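Two-finger gripper won't pick up thin flat parts, change fingers or change gripper?

Posted by Shireen Steyn, August 12, 2018

I have a small servo arm on my bench and I'm trying to choose between two grippers for it. One is the Storkent two-finger with tapered tips, the other is the Baran parallel one with flat pads. Cubes and bottle lids are fine with both. Thin discs lying flat are the problem. Out of 20 tries the Storkent got 12 and the Baran got 6. Same program, same controller, arm coming down from directly above. Is it worth buying the Batia wrist camera to line it up better, or is the gripper the wrong type?

Dariusz Kaczmarczyk

Get a suction cup. Grippers are no good for flat stuff.

Halina Jakubowski

Suction works if the discs are smooth, but you would need a pump and a valve, and a small arm may not like the extra weight. I'd sort out the fingers first.

The wide pads on the Baran hit the board before they get below the edge of the disc, so your result doesn't surprise me. With tapered tips, check the height in the controller. If it's set too low the tips press on the board, the servos flex and the fingers end up on top of the disc. Raise it a little at a time and write down the number that works. Also slow down the close. I wait 500 ms after the arm stops before closing the fingers.

My own test setup is a plywood board with the arm on it and yellow discs for targets, and I run the servo wires off the side so they don't drag on the parts.
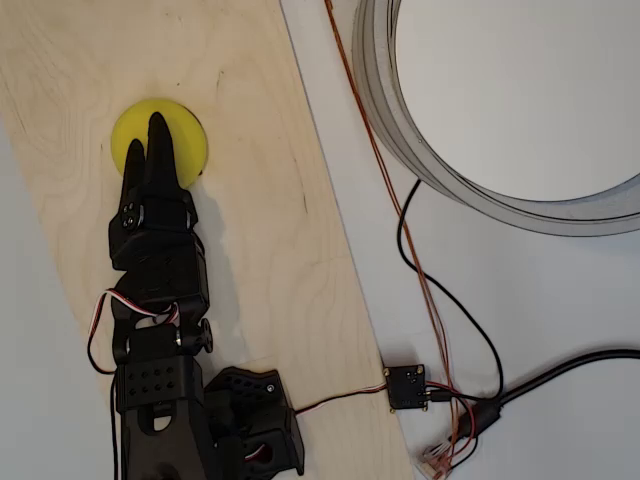
Tapered fingers on a yellow disc, plywood test board.

A thin sheet of foam under the disc also helps, as the tips can sink in a bit and get under the rim. I would leave the camera until you've tried that. It will tell you where the disc is, but it won't get the fingers under it.

Shireen Steyn

Thanks Halina. I'll try the foam and the slower close, and colour the finger tips so I can see where they touch. Wendbridge has the Batia on back order until February anyway.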